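Trirnar Play and Sort Library
Progress report to the Prestby Fund
21 January 2021

We're delighted to be writing this one, as the first half of the grant has gone further than we dared put in the application. The fund gave us 4,000 pounds to set up a lending library of sorting and packing sets for nurseries and day centres, and the first sets are ready to go out to Stendton and Abu Hammour.

What has been done

The play food came first. We had planned on tins and boxes, and then the fruit arrived and everyone wanted to start there instead! A pineapple, a lemon and a banana make a lovely beginning: all of them yellow or orange, so a child who sorts by colour has to stop and think about shape. The pineapple is the favourite by a long way, bumpy all over with a big leafy top.

Trays have been a happy discovery too. We tried bowls in August and the food simply disappeared into them. A red tray with raised sides keeps things together and still lets you see what you've got, and it wipes clean in seconds. We would like to buy all further trays in the same pattern. 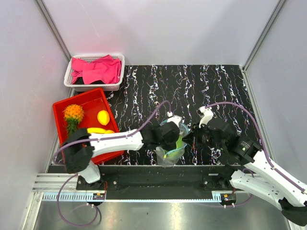 Bagging is the part of the set we were least sure of, and it has become the part we talk about most. Getting something into a clear plastic bag is a proper two-handed job, with one side of the opening held while the other is pulled away from it, and the bag does its best to close up again. We've kept the bags see-through so that whatever has gone in can be named without tipping it out. Thin ones cling badly, so the next order will be a slightly stiffer sort.

The cloths are going well. They live in a white plastic basket with holes in the sides, pinks mostly, with a black one for contrast, and they can be folded, piled up or matched. Bright pink against black is very easy to pick out, which was a point raised by the Stendton day centre and a good one.

Spending

We are inside the budget on everything except storage boxes, where we paid for 2 more than planned. Postage has come in lower and covers it.

Still to do

Instruction cards need another draft. The present ones are too wordy, and the folding card has its steps in the wrong order.
10 more sets to be made up, 3 of them for Abu Hammour.
A second supplier for the lemons, which are out of stock.
Labels for the baskets, to be large print on both long sides.

We will send the loan figures with the next report, together with comments from both places.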